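Hendbridge cutlery sorting trial

The Hendbridge trial is a workplace automation program run by the catering supplier Vultesside at its Hendbridge site. It covers the handling of loose tableware - cups, chopsticks, spoons - which staff used to sort by hand at the end of each shift. Started in August with 4 workers. Site has 46 staff in total.

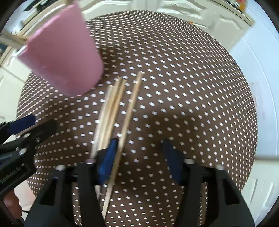
Job changes have been the main point of argument. Sorters were moved to a new role, "handling lead", same base pay, shorter stints on their feet. Training takes 2 weeks and uses hand-held grippers. Thin items are the slow part: chopsticks lying side by side on a soft dotted cover, three bunched and one a little apart, call for a fingertip placed in the gap, and new leads often practise this for a whole morning. Wrist complaints fell, acording to the site's own log. Some workers say the job is now duller.

A labour review by the consultancy Panyasiri Gurau recomended a cap of 600 picks per shift. Vultesside adopted the cap on 12 Oct 2025. Rosters unchanged so far.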